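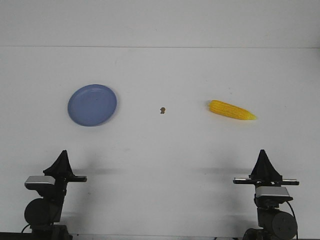 Blue plate on the white table.

Ullport Community Meals - progress report, second period
October 24, 2020

Sorry this is short on polish, we're in the middle of the fall menu switch and I wanted it to reach you before the budget call.

Where we are

Meals served since April: 2,143. That's sit-down and takeout together. Takeout is most of it, as you'd expect this year. The dining room reopened with fewer seats and we're keeping it that way through winter.

Regular households on the list: 110. Was 78 at the last report. Most of the new ones came in over the summer from the Tjoa Street side, after we put flyers in the laundromat and the clinic. A few have moved off the list, mostly people who went back to work.

Delivery route is running. One driver, one backup. We wanted two routes by now and don't have them. The second one needs a van that will hold temperature and the used one we looked at failed inspection on the brakes. Still looking. The money for it is unspent and sitting in the vehicle line.

Kitchen

Walk-in cooler got its new compressor. Came in under the quote, difference moved to dry goods (you okayed this by email). Dishwasher is still the old one. It leaks at the door, we have towels down, a repair is booked.

Three-compartment sink passed. County inspection overall was fine - two write-ups, both minor: a missing thermometer in the reach-in, and the hand sink sign had fallen down. Both fixed the same afternoon.

Juker is still our produce supplier. Prices up on onions and peppers, steady on everything else. They've been late a few times and we've had to swap menus in the morning, which the cooks do not love. Talked to Jelo about taking over greens and root vegetables only. Their minimum order is high for us but they would deliver before 8. Decision on that next month.

Menu

Low-sodium option is now every day instead of twice a week. This was in the grant goals and it's done. Soups were the hard part. We went through a lot of bad lentil before getting one people finish.

Fish is off the menu for now, too expensive and it doesnt hold up in the takeout boxes.

Portion sizes: we had complaints that takeout was smaller than what you get in the dining room. Checked, and it was true for rice and potatoes. Bigger scoop now.

Training

Food handler class ran once, 13 people finished it. Second class was postponed because the room we use was closed. We'll try for a date after the holidays. Would like to do part of it online but the test has to be in person as far as we know - waiting on an answer from the county.

Money

Spending is close to plan. Over on packaging, by a good bit. Boxes, lids, bags, all of it costs more than it did in the spring and we go through far more. Under on dining room supplies and on staff travel. I'd like to move travel into packaging for the rest of the year if thats ok with you. Full sheet is attached seperately.

Behind on

Second delivery route, see above.
The client survey. Written, translated, not sent out.
Freezer inventory system - still a clipboard on the door.

Before the next report

Pick a greens supplier. Get the survey into the takeout bags. Van or no van, decide by the new year, and if no van I'll send a proposal for using that line on insulated carriers for the drivers we have.

Two things I need from you: a yes or no on the travel to packaging move, and the new version of the reporting form. The one on your site still has last year's categories.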